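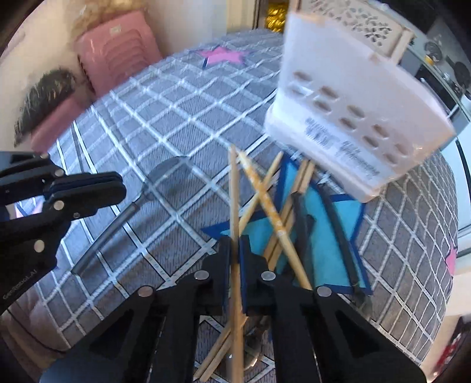
## Sorting the small stuff from the kitchen drawer

Tip the drawer out on a bed with a blanket over it. Thin sticks don't roll far on a woven blanket, and a gray one with a few big stars on it shows up pale wood well enough. Shake it outside afterward.

**Sticks.** Skewers and chopsticks end up in one heap, crossed every which way. Pull out anything colored or patterned first, then square up the plain ones by tapping the ends on a cutting board. Throw out any that are split or gray at the tip. A tall jar holds them better than a basket - they work their way through the holes.

**Long-handled utensils.** Wash these before they go back, even if they look clean. Grease collects where the handle meets the head. Store them head up.

**Rubber strips and bands.** Stretch each one gently. If it cracks, it goes. Keep the good ones flat in an envelope, away from the stove.

**Baskets.** White plastic with holes in the sides is fine for most things. Soak it in warm water with dish soap and go over the openings with an old toothbrush. The Flelska baskets in my pantry have had this every September and are still sound.

### Labels

- Print in large, plain type. Small print is no use on a top shelf.
- Cover paper labels with clear tape, edge to edge.
- Put the label on the front, low down, so a hand on the rim doesn't rub it.
- To get an old one off, warm it with a hair dryer and peel slowly. Cooking oil takes care of the glue.

Last updated 2 Oct 2019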